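Project report: does rest between games change how often a small college baseball team steals bases?

Stats for Sport, final project. Submitted October 3, 2019

What I wanted to find out

Our coach always says tired legs don't run. I wanted to see if thats true in our own league. Picked stolen base attempts because they're easy to find in a box score, and because a steal is mostly a choice. Nobody has to run. If players feel slow, they should try less.

Where the data came from

The Plarosska summer league, four teams: Bindura, Zakevard, Yook and the Plarosska home side. The league posts its box scores as scanned sheets. No download. I typed everything into a spreadsheet by hand, which took most of August and is the main reason the rest of this is shorter than planned.

In total 185 games, 3,903 times a runner reached first base. I left out games called early for rain. Also left out doubleheader second games at first, then put them back in — they are the whole point, really.
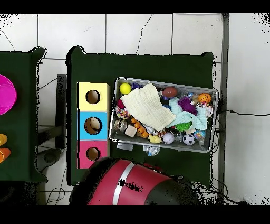

Each game got one of two labels for each team. "Short rest" means they played the day before or earlier the same day. "Long rest" is everything else. I know that's crude. A team that got home by bus at midnight is not the same as one that slept in its own beds, but the sheets don't say anything about travel except the home field.

Method

For each team: attempts divided by times on first, short rest against long rest. Then a shuffle test. I mixed up the rest labels 200 times and looked at how often the mixed-up gap was as big as the real one. Should have been more shuffles. My spreadsheet froze every time I tried.

Pickoffs not counted. Double steals counted as one attempt, because half the sheets wrote them that way and I couldn't tell the rest apart.

Results

Bindura ran less on short rest, clearly. The gap was bigger than nearly all of the shuffles. Zakevard went the same direction but weaker, could easily be luck. Yook no difference at all. The home side ran slightly MORE on short rest, which I did not expect and checked twice.

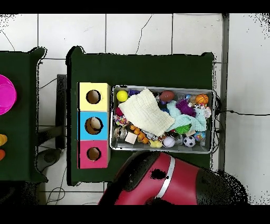 Toys and cloths in a tray, next to the stacked boxes.

Success rate (not attempts) hardly moved for anyone. So if legs are tired, it doesn't show up in getting caught. Could be that only the fast guys still go on short rest, and the slow ones stay put. I'd need to split it by player to know.

Problems

Score matters a lot. Teams don't steal when they're down by six. I didn't control for it and should have. Bindura lost a lot of its short rest games, so part of the Bindura result might just be losing.

Catchers too. A catcher on his second game of the day is also tired, so runners might go more. That would push the other way and maybe explains the home side. Just a guess.
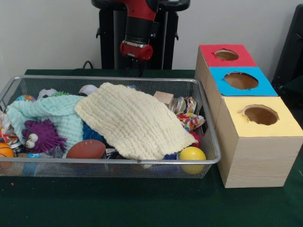
Typing errors. I rechecked one sheet in every ten or so and found a few mistakes, mostly a steal given to the wrong team. Fixed those. There are surely more in the sheets I didnt recheck.

What I'd do next

Split by inning and by score. Get the innings caught for each catcher. Ask the league for the original files instead of scans — I only thought of asking when I was nearly done.

For now: one team out of 4 shows what our coach says, and that one has a problem with it. I can't say he's wrong either.

Comments

dugout_left: Yook had the same two guys leading off all summer, that's why theirs is flat. Check the lineups.

statsnewbie: how did you count a runner who reached on a walk and then got moved up by a wild pitch before he could go?

author: still counted as one time on first. Probably should have dropped him.

dugout_left: ok but please do the score thing, the Bindura part bugs me

marge77: I scored some of those Zakevard games. Sorry about the handwriting!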